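Comparing two hand-held grippers before you collect with them
Updated March 2025

Use this procedure when a second pair of hand-held grippers joins a pair already in service, or when pads or camera brackets have been changed on one side. It checks three things: pad clearance, marker visibility and agreement between left and right. Allow one session per pair. The notes assume the Tultier logger is installed and both wrist cameras are recording.

1. Check the pad and its clearance

Close the jaws slowly on nothing and open them again. The pad should return to its rest shape without help. Then record a few seconds from each wrist camera with the other gripper held out in front, well inside the view. Do this in the room where you plan to work. Ceiling lights and glass change the exposure more than most people expect, and a setting tuned at a bench will often clip in an open office.
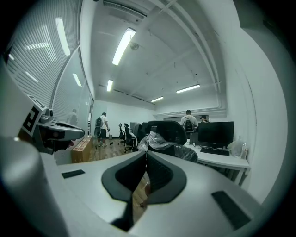
Wrist camera view with the V-shaped pad at center and the other unit's marker tag at left.

Look at the notch of the pad first. You need to see the floor or the work surface through the gap. If the gap is blocked, the pad is seated too high and has to be refitted. The Guvstead pads run slightly thick at the base - file them before fitting, not after.

2. Check that each camera can see the other unit

Swap sides and repeat. Hold the second unit at a natural working distance and tilt it through the range you expect to use. The tag has to keep its white border clear of fingers and sleeves. A covered corner usually costs you the detection, and the logger will fill the hole with the last good pose unless that option is turned off under Tracking.

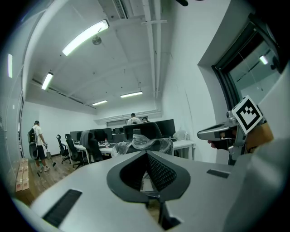

Second unit entering from the right, tag tilted, hand below the arm.

Log 800 frames per side. Our limit is 230 missed detections; above that we move the bracket and start again. Bohdan Chornovol ran the first comparison with the older D'Souza bracket and got 282 misses on the right side, all of them at steep tilt. Lowering the bracket by one hole cured it.

3. Run the seated test with the head camera

Sit down at a desk and hold one gripper in each hand. Start with both units low and level, pause, then raise them together to desk height. Repeat with the hands crossed. Keep your shoulders still during the pause, as the script uses it to find the start of each segment.
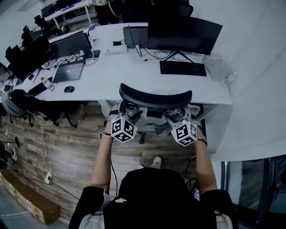 Left and right agreement is the number that matters most in this test. The script takes the distance between the two units from the head camera and compares it with the same distance from the wrist cameras. Cubes give it more to work with than a single flat tag: with the grippers held out over a chair seat, the left cube shows three of its patterned faces at once. Let the cables hang slack beside your lap, since a taut cable pulls the wrist inward and shows up as a steady offset on one side.

If the two figures drift apart over a segment, check the clock sync before touching the calibration. Mererid Mostyn keeps the sync settings for the Tarnuditz controller, and port 1456 must be open for it to reach both units.

4. Save the results

Write the pad type, bracket position and missed detections for each side into the session file. Name left and right as seen by the person holding the grippers. Keep the raw video until the second pair has passed the same test, then archive both sets together.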